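Sorting Arm Build, Handout 4: From the Table to the Bin
By Mahtab Safavi, June
Last updated: June, 16:20
Print this page | E-mail this page

Welcome back! By now your group should have the arm bolted to its bracket, the column standing upright and the cable run down the front of it. If your column still rocks when you push the top with one finger, go back to Handout 3 before you switch anything on. A wobble you can barely feel at the column grows into a big miss at the fingers.

This session is my favourite of the whole workshop build, as it's the one where the arm starts doing a job. We want it to find a drinks bottle lying on the table, pick it up and let go over the bin.

1. The program so far

We call ours Duvo, and your copy is in the shared folder under Claswood. It holds 31 saved positions. Most of them you can leave well alone. The ones to learn are HOME, LOOK, HOVER and DROP.

HOVER is worth a good half hour of anyone's evening. It puts the gripper over the bottle, pointing straight down, with the fingers just clear of the surface. Get it right and the last move down is tiny (and slow, please!).

2. Setting the hover height

Start with speed at the lowest setting and one hand on the stop button. Bring the arm down in small steps. Watch the shadow of the gripper on the table as you go: the closer the shadow gets to the fingers, the less room you have left. It's a lovely cheap height gauge and I still use it after over 109 test picks.

Write your height in the Besell sheet next to your group name. Don't copy another group's figure, even if your tables look the same.

3. Whole bottles and crushed bottles

A whole bottle is round and likes to roll. Close the fingers evenly across the body, well away from the cap, and it should settle between them. A crushed one stays put nicely but has no proper middle, so try for a fold or the neck. Clear plastic is also hard to pick out against a white top, and you may need to nudge your light before LOOK gives a steady answer.

Try both kinds, and lay them at a slant as well as straight. Tidy rows teach you very little.

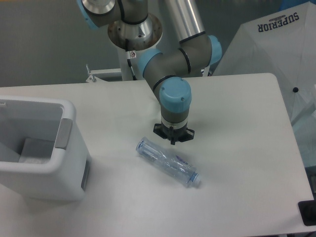

Whole bottle first, crushed bottle second, with the gripper pointing down in both.

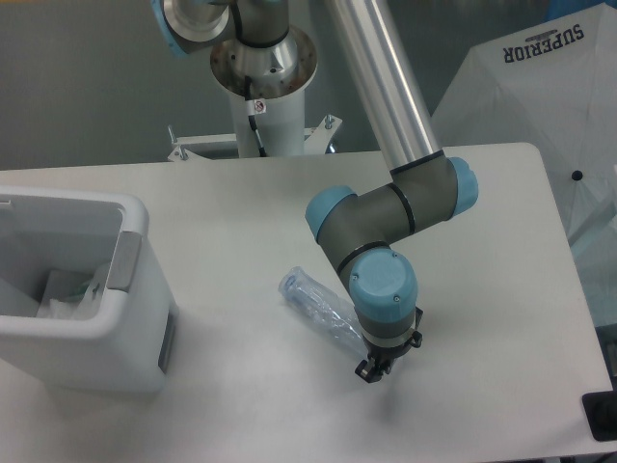

4. Moving across to the bin

Lift first, then swing. The bin has a raised rim, and a bottle carried too low will catch on it. Set DROP over the middle of the opening and check it with the gripper empty before you try it loaded.

5. Before next time

- Save your positions under a new name, e.g. Biwott_hover2.
- Run ten picks with whole bottles and ten with crushed ones, and note every miss along with how the bottle was lying.
- Bring clean, drained bottles with their caps on. The more shapes the better!
- Read the notes on grip force, at least as far as the worked sum for the 207 gram load.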